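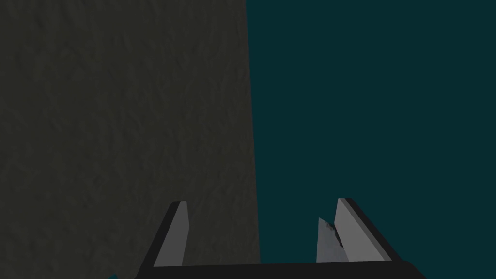 Olive-gray texture against dark teal. Computer rendering.

Vornano Launches Likadetti, a Paint Line for People Who Are Tired of White

20 June 2019

Vornano, the family-run maker of interior paints and wall finishes, today announced Likadetti, a collection of 30 dark and muddy colors for homes that have had enough of looking like a dentist's waiting room. The line goes on sale in October at all 8 Vornano showrooms and through independent paint stores.

The company has sold white paint for most of its history and would like it known that it bears white no grudge. It currently offers six whites, down from a number it prefers not to discuss. Customers used to take home sample cards of all of them, tape the cards to the wall for a month, and then buy the one they had seen first.

"We had a white named after a cloud and another named after a slightly different cloud," said Kulap Kaewsai, head of color at Vornano. "I approved both of them. At some point I was standing in my own hallway and couldn't tell you which one I was looking at, and I thought, well, that's my career."

Likadetti goes the other way. The colors run through olives, browns, inky blues, deep greens and a purple that the sales team asked to have removed and that Kaewsai asked to have put back. Names have been kept plain. There is a color called Pond. There is a color called Wet Dog, which tested better than Heritage Umber in every group it was shown to, including one made up entirely of cat owners.

The paint comes in two finishes. Flat is flat. Anov is a thick, grainy finish that goes on with a short-nap roller and is worked over with a stiff brush while it is still tacky. It hides old nail holes, bad patching and the place where the previous owners had a phone. It is also hard to sand off, and Vornano suggests that couples reach full agreement before opening the can.

Dark walls have a reputation for making rooms look smaller. Vornano has looked into this and can confirm that they sometimes do. The company's position is that a small room painted white is still a small room, and everyone who walks into it knows.

"People ask me if they can put a dark color in a room with one window," Kaewsai said. "Of course you can. You're going to be in there at night with a lamp on, eating toast. Paint it for that."

To help the undecided, each showroom will have a booth called the Yang Room, with walls that can be swapped between colors and a dimmer switch to show them in poor light. There is a chair. Visitors may sit in it as long as they like, although staff will begin to tidy nearby at closing time.

Likadetti will be sold in quart and gallon cans, with sample pots for the cautious. The first 200 customers to order a gallon or more will get a free roller and a drop cloth in dark brown, so it will look ruined from the start. All colors can be mixed in either finish except Wet Dog, which is available in flat only after an Anov test wall turned out more lifelike than anyone wanted.

The six whites will stay in the catalog. They have been moved to the back.

About Vornano
Vornano makes interior paints, primers and textured wall finishes for homes and small businesses. It has over 200 employees, most of whom have paint on at least one pair of good pants.

Press contact
Samples, color cards and interviews with Kulap Kaewsai can be requested from the Vornano press office. Please say which finish you would like to see, and allow extra time for Anov, as the sample boards are heavy.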